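The Mug by the Sink
by Smaranda Avram

My sister gave me a bathroom organizer when I moved into the apartment in Meradden, a clear plastic thing from Lidell with a slot for every item a person could want near a sink. I used it faithfully for two years, and I am here to tell you, with all the affection I have for my sister, that an old mug does the job better. 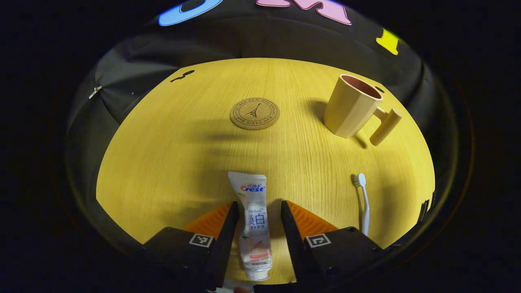
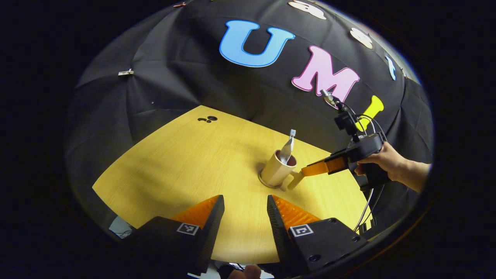 I have come to believe that a toothbrush ought to live in something that was made for drinking out of. A mug is heavy, so it stays where you put it when you reach over half asleep, and it is wide enough to get a sponge down to the bottom, which I could never say for those narrow little slots. A beige one like this, with the dark brown inside, also has the good manners to look like it belongs in a home, and it has a handle, so you can carry the whole business off to the kitchen and wash it with the breakfast dishes. Mine goes in every Sunday-sort of morning when I have time on my hands, and it takes me no trouble at all.

Now, I know the toothpaste is where people will argue with me. My neighbors like theirs in the mug too, leaning against the brush, and I did that for a while myself. These days I stand the tube on its cap beside the mug, so that whatever is left slides down toward the opening — my grandmother did the same with her hand cream — and the brush gets the mug all to itself.

As for the coaster, please do use one. I resisted for years, and the shelf in my bathroom has a pale ring on it that around 20 rounds of scrubbing have failed to shift. Any coaster will do, even a souvenir one you would be shy about putting out for company.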